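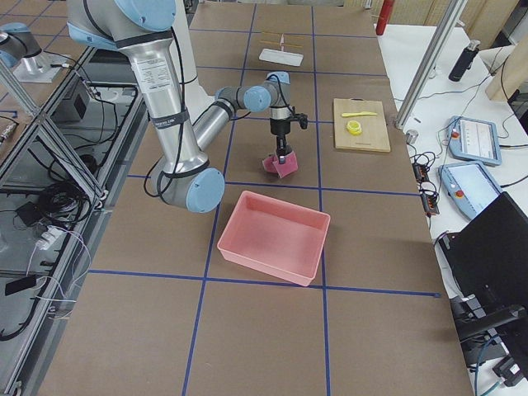
How to Put a Taped Grid on a Work Table (and Then Live With It)

I have laid out work tables for craft rooms, a bakery, two church basements and one man who sorted fishing lures for a living. Every one of them started with a clear table and the firm belief that it would stay that way. A grid of tape is the cheapest thing I know for slowing down the decline. It costs a roll of painter's tape and an hour of your evening, most of which you will spend looking for the end of the tape.

The idea is simple enough. You divide the top into large squares, every object gets a square, and at the end of the job you put each thing back in the square it came from. A child can do it. Adults need practice.

What you need

One roll of blue painter's tape, an inch wide or a bit under
Brown paper on a roll, wide enough to cover the table in one piece
A long straightedge or a chalk line
A tape measure
A pencil you don't mind losing
A rag and some plain dish soap

I used Steker paper on my last table and had no complaints. The tape was whatever the hardware store had by the register. People will try to sell you graduated tape with the inches printed on it. Let them sell it to somebody else.

Step 1. Decide between paper and bare tabletop

Paper first, if the table sees food, glue, paint or relatives. When it gets ugly you peel the lot off and start over. The drawback is that the tape is now married to the paper, and moving a line by half an inch will take a strip of brown fuzz with it.

Bare tabletop is better if you expect to fiddle with the layout. Smooth painted board or laminate lets the tape come up clean, provided you don't leave it there for years. Mine went down in August one year and came off several Augusts later with a putty knife and some language.

Step 2. Clean, dry, cover

Wipe the top with soapy water and then again with plain water. Let it dry. Go have lunch. If you are using paper, roll it out lengthwise with plenty hanging over both ends, pull it flat and tape it underneath. Fold the corners the way you would on a gift for someone you like.

Wrinkles get worse, by the way. You'll tell yourself they will relax overnight. They will not.

Step 3. Lay out your things before you lay out your lines

Most people do this backward and end up with beautiful squares that fit nothing they own. Put your biggest item down first and give it elbow room. On a kitchen prep table that's the cutting board, and it should go where you can reach it without leaning over a tray of something wet. Small flat things, such as trays and dishes, can go off to the side.
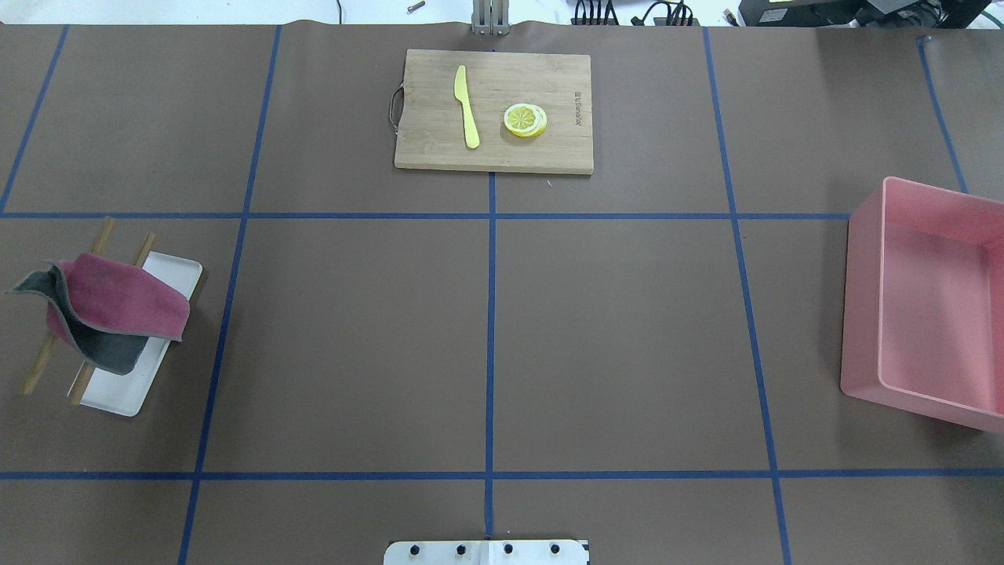
Bamboo board at the top of the grid, with a yellow knife and a stack of lemon slices.

A board doesn't need to sit dead center in its square. It doesn't even need to respect the lines all that much. Jamila Saha, who shares the table with me, parks a bin right across a line whenever it suits her, and civilization has held. What matters is that both of you know where the thing lives.

Cloths are the exception. A cloth has no shape and no loyalty, and it will spread over three squares if you let it. Give your cloths a low, open plastic bin and drop them in bunched up. Folding is optional. I used to fold them, and then I timed myself.

Step 4. Run the long lines

Mark both ends of each line in pencil, measured from the same edge of the table. The same edge, please. I once measured from the left at the front and from the right at the back and produced something that belonged in a museum of modern art.

Stick down one end, pull out more tape than you need, hold it just above the surface and sight along it. Then lower it and press from the middle outward. Don't stretch it. Stretched tape looks wonderfully straight for a day and then creeps back and curls at the ends.

Do all the long lines first. If you own a straightedge long enough, lucky you. If not, a chalk line snapped by two people works fine - and one of them will get blue fingers.

Step 5. Run the cross lines

These go straight over the top of the long ones. You do not have to cut and butt the joints, whatever Rok Bošković tells you. He cut every crossing on his table with a craft knife and scored the top in each spot. One strip lying over the other is flat enough for anything you'd do on a kitchen or craft table.

Square corners are nice. If yours lean a little, the lean bothers you for a week and then you stop noticing. Guests never notice at all, or they are polite.
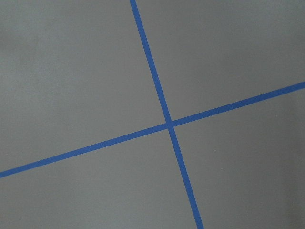
Step 6. Burnish the crossings

Rub each crossing with the back of a spoon. Pay attention to the edges where the top strip climbs over the bottom one, as that's where crumbs like to settle. Thirty seconds apiece, tops.

Step 7. Use it for a week before you change anything

You will want to move a line on the first day. Resist. After a week you'll know which square collects junk (there is always one, and it's usually nearest the door) and which one you never touch. Merge those two and move on with your life.

Replace the paper when it gets stained or when the tape starts lifting at the ends. Save the old sheet as a template for the new one.

Questions about table layouts: use the contact form | © 2021 Ljubica Georgiou | Back to top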